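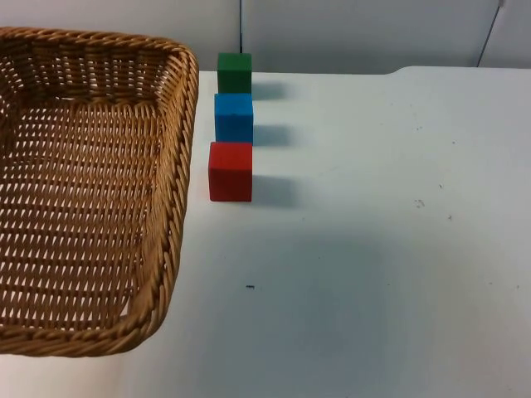 Tramedance, célula de demostración para recogida y colocación

Tramedance es la célula que en Clultum llevamos a ferias, escuelas y talleres cuando alguien nos pide ver de cerca cómo trabaja un brazo con pinza. El 2 de noviembre la tendremos en marcha en nuestra jornada de puertas abiertas de Tullcombe, y nos haría muchísima ilusión que vinierais a verla (con niños, con compañeros, con quien queráis).

El ejercicio es sencillo a propósito: tres cubos de madera, uno verde, uno azul y uno rojo, y una cesta de mimbre al lado. El brazo los va pasando a la cesta, y mientras tanto os contamos cómo se programa cada movimiento y contestamos a todo lo que se os ocurra, que suele ser mucho.

Qué se ve en la demostración

Se puede pedir el orden de los colores. Hay quien quiere empezar por el azul y dejar el rojo y el verde esperando sobre la mesa blanca, y nos parece estupendo. 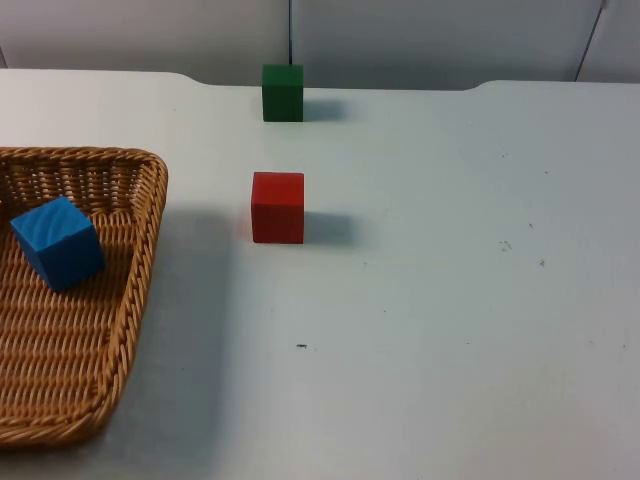 La pinza

Lleva dos dedos paralelos, negros, que se abren bien a los lados del cubo antes de cerrarse. Nuestra compañera Hanyu Mao, responsable de la parte de agarre, dedica a esto un buen rato de la visita, porque es donde más preguntas salen: cuánto abrir, desde dónde bajar, qué pasa cuando los cubos están casi pegados. 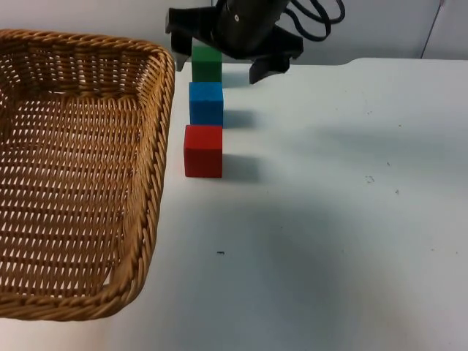 También explica cómo se ajusta la fuerza de cierre con el controlador Palaniappan, y deja probar los ajustes a quien se anime, ¡sin miedo!

Visitas y alquiler

Cada pase admite dos grupos. La célula se alquila por jornadas, con montaje y una persona nuestra incluidos; para reservarla, escribidnos indicando la referencia 111 y las fechas que os vengan bien. Las de junio se piden con bastante antelación.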